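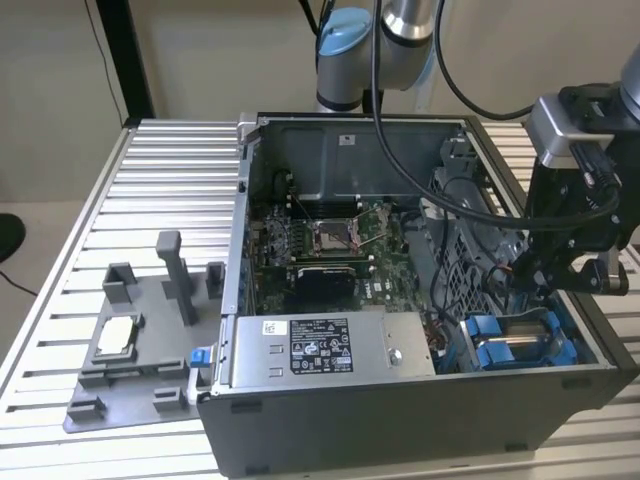

Plosance Student Robotics Project: call for participants, fall intake

We are looking for students to join a project that is trying to get two robot arms to put a processor into a desktop computer. The CPU starts in a printed tray beside the case and is supposed to end up in the socket on the motherboard. A person with steady hands can learn this in an afternoon. We have been at it since last October and we are not there.

If you have watched the videos that robot companies put out, you may think this kind of thing is solved. Please come with that idea switched off. Most of those clips don't say how many tries they took. We do say, because we write every try down. In the last round we logged 262 attempts. In 176 of them the arm picked the processor up cleanly from the tray. In 70 it set the part down in the socket the right way around and flat. The number where the arm also closed the load lever without help was 3, and Olga Cisternas, who runs the log, thinks one of those should be struck.

What the work is like

Slow, mainly. You will spend more time on the tray than on the arms. The tray is 3D printed, and a pocket that is a hair too tight spoils a whole session. Emiliano Olivares has redrawn it more often than he would like, and he would be glad to hand that file to somebody else. You will also drive the arms by hand to record attempts, sort the recordings, throw out the bad ones, and argue over what counts as bad.

There is some programming. Our control code is called Jilen and it was started by students who have since graduated. It is in Python, the comments are in two languages, and parts of it should be rewritten. We are not promising you will be the one who gets to rewrite it.

Who should apply

Any enrolled student, any year, any major. We need people for three jobs:

Operators. You drive the arms and record attempts. No experience needed. We train you. Patience matters a lot more than gaming skills, whatever your friends say.

Fixture and hardware. You design and print trays and clips, and look after the test computers. You should have used some CAD program before, even badly.

Data and software. You keep Jilen running, train the models, and check results. You should be able to read somebody else's Python and say what it does.

We also want at least one person who doubts the whole thing. Last year Domingo Riquelme joined saying that a cheap jig and a lever would beat our robot at this job. He may well be right. He built the jig, we ran it next to the arms, and the comparison is now the most useful chapter in our report. If you have an objection of that sort, put it in your application.

What you get

Elective credit if your department agrees (ask them before you ask us), a key card for the lab in the Quiroga building, and your name on the report if you did the work in it. There is no pay. There is no trip to a competition either. We entered the Hamine student challenge last season and came home with a long list of things to fix — the team voted to stay in the lab this year and fix them.

We won't tell you this leads to a job. It might look good on a résumé. So might a lot of things that take fewer evenings.

Time

Two sessions a week, from 5:30 to 8:30 p.m. Operators can get by with one. If you already know that midterms will wipe you out for a month, say so up front and we will plan for it. People who vanish without a word lose their slot.

Safety

Everyone does the safety session before touching the arms, including anyone who has used robot arms somewhere else. Long hair tied back, no loose sleeves, one person on the stop button whenever an arm is powered. Wenceslao Toledo teaches the session and decides who passes. He has failed seniors.

How to apply

Send one page, no more, to Damián Sepúlveda through the project mailbox at the engineering front desk, on paper or by the desk's web form. Tell us which job you want, which evenings you can come, and one thing you built or fixed that didn't work the first time. Skip the part about your passion for robotics.

Applications close at the end of September. We will ask everyone on the short list to come in for one evening, sit with an operator, and log a run of attempts. Quite a few people find out during that evening that they would be bored stiff, and they are welcome to leave early. Places are confirmed in October.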